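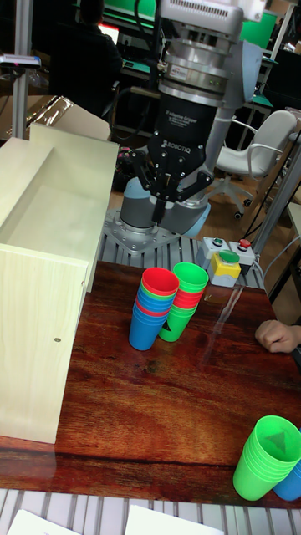 A robot arm with a Robotiq gripper, beside an open-topped wooden box.

Akash Maurya has read all 147 pages of the Flekham port agreement and doubts many ministers have. "They keep saying partnership," he says. "One side holds the loan and the lease – where's the partner?"

The lease on the Jesia terminal runs 30 years. Officials promise 1,000 jobs, a figure Maurya can't find anywhere in the text. "I asked twice. I got a brochure."

Would he cancel it? "No. I'd publish it, then see who still defends it."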